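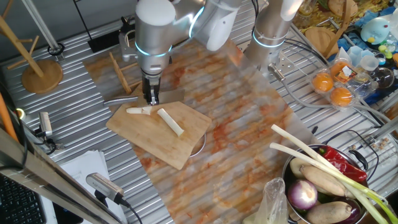 **Session 2: Sound, battery and storage on small camera drones**

Notes by Annapurna Suvarna. Corrections to Tetsuya Kaneko before the February session.

### Sound

Most folding drones record video without audio. Propeller noise would drown anything else, so record sound separately on the ground and sync it later. A hand clap at take-off is enough for a sync mark.

### Batteries

- Land with a quarter of the charge left, more in wind.
- Store packs half charged, in a dry cupboard.
- Let a pack cool before charging it again.
- Write the cycle count on the label. The Lurkton packs we use are retired at 90 cycles.
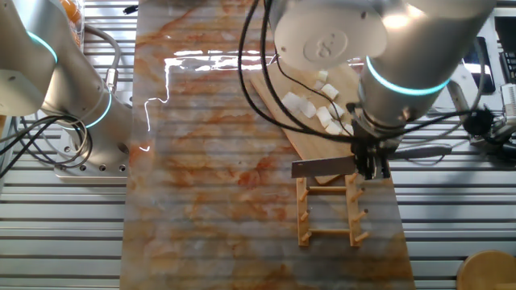 Status lights are the first thing to read on any aircraft, and every maker uses its own code. On the Unotico trainer, slow green means position lock, slow amber means no lock, and fast red means low battery. Don't carry a code over from other equipment. The rings on the white arms glow teal, a colour that isn't in the Unotico table at all, and you would need the arm's own manual to read it. Learn the table on page 2 of the Unotico booklet before your first flight.

### Storage cards

Viorica Georgiou's test flight over Hutsuliak filled 588 MB in one short clip at the middle setting. Work out your own figure:

1. Film one minute at the setting you plan to use.
2. Note the file size.
3. Multiply by planned flight time and add a third.

Stills take far less room. Nearly 2,000 fit on the club card in JPEG. Raw files need a larger card.

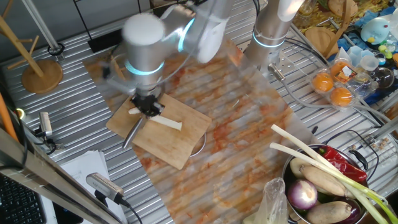
*Fig. 2. Arm with gripper holding a long white piece above the board.*

### Before next time

Read the Skuneron guide on return-to-home height. Thijs Verbruggen has the spare propellers; sign for them with Hanyu Luo.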